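News > Press Office > Releases

Grovar College of Design to open its doors to 88 students who have been told to bring a broken chair

ERNUM, September: Grovar College of Design and Enterprise will welcome its first full intake this month, after two years of planning, one change of roof and a long discussion over whether a design school may have beige carpet. (It may. The carpet came with the building.)

The college received 465 applications for 88 places on its four-year degree in design and enterprise. Applicants were not asked for a portfolio. They were asked to send in a letter of complaint, no longer than two pages, about an object they use every day and would like to see improved. The admissions office reports that it now knows more than it ever wished to about shower controls, and that parking meters have few friends.

Letters were read without names or school records attached. The strongest came from people who had plainly lived with the thing they were writing about. One described seven years of friction with a garage door. Another, on the subject of a hospital waiting-room sign, was so persuasive that two members of the admissions panel asked for the address of the hospital. A third praised its object without reservation, in breach of the instructions, and was admitted anyway.

"We wanted students who are a little annoyed," said a spokesperson for the college. "A portfolio tells you who had a good art teacher and a large bedroom. A complaint tells you who has been paying attention."

The program is built around a year-long shared studio in which students from all four tracks (products, services, interiors and enterprise) work on the same problem and are assessed on the same result. Enterprise students will be expected to draw. Product students will be expected to read a balance sheet aloud, in front of others, and to survive it.

Each student has been told to arrive on the first morning with a broken chair. The chair does not have to belong to the student, although the college would prefer that its previous owner be aware of the arrangement. Repairs begin at 9 a.m. and finish at 5 p.m., at which point everyone will sit down on their own work for the dean's welcome address. The address has been kept short as a courtesy.

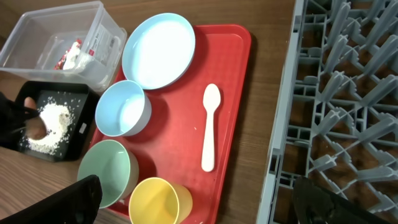 Teaching will take place in the former Endurix building on the east side of Ernum, which spent much of its life as a warehouse and still behaves like one in January. The ground floor has been divided into workshops, a materials store and a lecture hall with 100 seats. The second floor holds the studios. The third floor holds the faculty, who were promised a view and have been given one, chiefly of the loading dock.

The renovation was supported by Fortin, a regional furnishings firm, which has also agreed to fund twelve full scholarships in each of the first four years. Fortin will set the studio problem for the spring term. Early drafts of the brief ran to nineteen pages. The college returned it with a request for one page and the firm, to its great credit, sent back one page in a very small font. Discussions are continuing in good spirits.

Scholarship students will pay no tuition and will receive a monthly allowance for rent and materials. Awards are based on household income alone. There is no essay, no interview and no lunch with the donor. Any student who would like to have lunch with the donor is welcome to ask, and the donor has said it is fairly flexible on dates.

The college has also taken a position on grades, in that it has postponed them. First-year students will receive written comments each term and a single mark at the end of the year. Parents who attended the open house in spring raised some concerns on this point. They were offered written comments.

Alongside the degree, Grovar will run evening classes for people in Ernum who have jobs, children or both and would still like to learn how to make a decent drawing. The first three courses are Furniture Repair, Lettering for Small Businesses, and a six-week class titled Reading the Instructions, in which participants rewrite a badly written manual of their choice. Places cost less than the parking fine many residents will remember from the old warehouse lot. Parking is now free after 6 p.m.

The college library will open to the public in the same week. It holds 1000 books, which the librarian describes as a beginning, and a collection of trade catalogs that the librarian describes at considerably greater length. Borrowing is free with proof of address. Late fees have been replaced by a stern look, to be reviewed at the end of the year.

"People ask whether the city needs another college," the spokesperson said. "We asked the same question, at some expense, and the report came back saying yes, with reservations about the bus service. We have taken up the bus service with the proper office. We expect to hear from them any month now."

An end-of-year show is planned for late spring, when student work will be displayed throughout the building, including the freight elevator. Local employers will be invited, and so will the makers of the objects named in the original 465 letters. The college is hopeful that at least one manufacturer of shower controls will attend, and has promised them safe passage.

Applications for next year's intake open in November. The complaint letter remains the only written requirement. Applicants are kindly asked to choose something other than parking meters.

About Grovar College of Design and Enterprise

Grovar College of Design and Enterprise is an independent, not-for-profit college in Ernum. It offers a four-year degree in design and enterprise, evening classes for adults, and a public library. It is governed by a board of nine, who meet on chairs of varying quality.

Media contact

Press Office, Grovar College of Design and Enterprise, Endurix Building, Ernum. Reporters who wish to attend the first morning should let the office know in advance. Visitors are not required to bring a chair, but one will not be turned away.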